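Open Studios at the Curnutine Building, Trona

February 18, 2023

The flyer promised 31 artists on three floors and free parking. The parking was free.
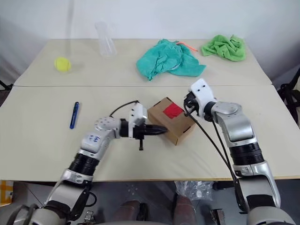 Go up, skip the ground floor, it's all candles, was the advice from a woman coming down the stairs with a rolled print under each arm, and she added that the encaustic people on three would talk to anyone who stood still. She was right on both counts. I stood still by a radiator and learned a great deal about beeswax.

The best room belonged to Gretik, a two-person printshop that makes linocuts of desert plants and prices them as if the desert were running out. A creosote bush in four colors was $126, unframed. Next to it hung a very large saltbush, same paper, for $1000. I asked what the difference was and was told "the saltbush took longer," which seemed fair. I bought a card.

Khasawneh Frames had the corner unit and the only chairs. They were cutting mats all afternoon, and you could bring in anything bought that day for 70 percent of the usual price. The line went out the door and past the drinking fountain. Several of us were in it with nothing to frame.

Second floor was mixed. Good small watercolors of the dry lake, a wall of owls, and a collage made from seed catalogs that I went back to twice. It had a red dot on it the second time, so I can stop thinking about where it would go in my kitchen.

The coffee ran out by two. The next one is in July, in Trona, in a building with one fan. I'll probably go.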